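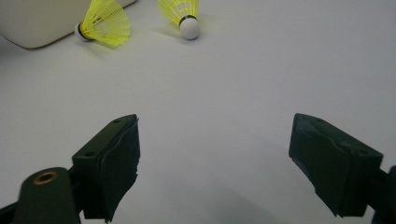
**Gear corner: are the yellow ones any good?**

Every fall somebody at the club decides plastic shuttlecocks are going to save us all money, and every fall I get asked to write something nice about them. So I've spent October hitting Brindora's yellow plastics, sold in tubes of 12, and I have doubts.

The tube promises "feather-like flight." I've hit feathers, and these don't fly like that. They come off the racket fine on a clear, then hang, and the drop shot lands deeper than you meant. If you learned on feathers you'll spend the first game swearing at the net. Beginners won't notice, and I'll admit the bright skirt is easier to pick up under the Greltemance hall lights than a white one.

Then there's durability. The Brindora leaflet quotes 601 hits before the skirt goes out of shape. Who counted? And hit by whom — a nine-year-old? Our Hemmin league pairs had one wobbling inside 5 games.
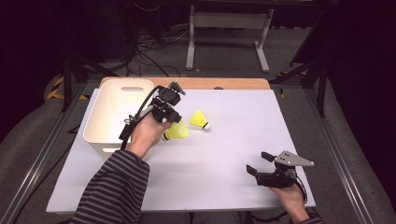
Storage is the other thing I'm supposed to be excited about. The proposal is a plain white plastic bin with a handle hole, shuttles tossed in at the end of the night, no more hunting for tube lids. Fine for plastics, I guess. I still think a skirt at the bottom of a full bin gets squashed, and a squashed skirt flies like a sock. Please don't put feathers in there at all. They go back in the tube, heads all facing the same way, as always.

My vote is yellow plastics for open play and the junior hour, feathers for matches. If anyone wants to argue, the spare tubes are on the shelf by the Brallska nets, locker 251. Try a set and tell me I'm wrong.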